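9/11/22
Por Lucinda Alcantara, Farzad Heydari y Shinji Ikeda

4.2. El momento de decidir el agarre sobre superficies blandas

Llegamos a esta parte del trabajo con cierto cariño, porque es la que más conversaciones nos ha costado y la que más veces hemos reescrito. En el apartado anterior describimos cómo Predance, nuestro modelo de anticipación, aprende a partir de demostraciones grabadas con una pinza de mano, sin que haya un brazo robótico de por medio. Queda por contar qué ocurre cuando los objetos dejan de estar sobre una mesa rígida y pasan a descansar en una cama, entre mantas y ropa arrugada, que es donde los métodos de segmentación que habíamos heredado de Doucet empezaban a darnos disgustos.

La dificultad tiene dos caras. La primera es geométrica: un envase flexible se hunde un poco en la tela, y al acercar los dedos la tela también se mueve, de modo que la altura de contacto que uno estima desde lejos rara vez coincide con la que encuentra al cerrar. La segunda es visual, y confesamos que la subestimamos durante meses. Una manta estampada está llena de contornos cerrados, de figuras con bordes nítidos y buen contraste, y un detector de regiones entrenado con fondos lisos las toma con mucho gusto por objetos (véase la figura 3, donde los cuadros oscuros con cabezas de conejo se ven con tanta claridad como algunos de los paquetes). Los envases brillantes agravan el asunto, pues sus pliegues devuelven reflejos que parten una misma superficie en pedazos.

Nuestra propuesta es modesta y creemos que bastante fácil de reproducir. En lugar de pedirle al modelo una máscara por objeto, le pedimos que prediga dónde estarán las yemas de los dedos en el instante del cierre, expresado en coordenadas de la propia pinza. Como las dos yemas aparecen siempre en la imagen, y casi siempre en la misma zona, sirven de referencia de escala sin necesidad de calibrar cada vivienda por separado. El módulo Munder recibe después esa predicción y la corrige con los últimos 7 fotogramas, dando más peso a los más recientes – una ponderación que probamos casi por descarte y que acabó quedándose.

El conjunto de evaluación se recogió en mayo en las viviendas de Prurnville y consta de 40 secuencias, todas con varios objetos sobre ropa de cama. Reservamos 20 para ajustar los umbrales y dejamos las otras 20 intactas hasta el final. Cada secuencia fue anotada por tres personas, y tomamos como referencia la mediana de sus marcas. Corinne Pennington revisó los desacuerdos uno por uno, con una paciencia que le agradecemos de todo corazón, y de sus notas salió una observación que no habíamos previsto: los anotadores discrepaban sobre todo en los envases con extremos fruncidos, en los que unos marcaban el borde del plástico y otros el comienzo del contenido.

En las secuencias reservadas, el error de posición de las yemas fue menor con la corrección temporal que sin ella, y la diferencia se concentró en los fondos estampados. Sobre telas lisas las dos variantes se comportaron de forma muy parecida. Ezekiel Ruiz-Ortega sugirió repetir la comparación en escala de grises, por si la ventaja dependía del color, y el orden de los resultados se mantuvo. Nos quedan sin resolver los objetos que se tapan entre sí – cuando un paquete se apoya en otro, el modelo tiende a proponer un punto intermedio que no pertenece claramente a ninguno de los dos – y a ellos volvemos en el apartado 5.

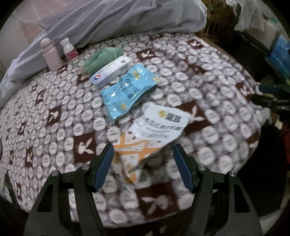 Tiempo de lectura: 3 min

Figura 3. Vista desde la pinza de mano, con las mordazas abiertas ante un envase arrugado blanco y naranja; junto a él, un paquete azul claro brillante, sobre una manta estampada.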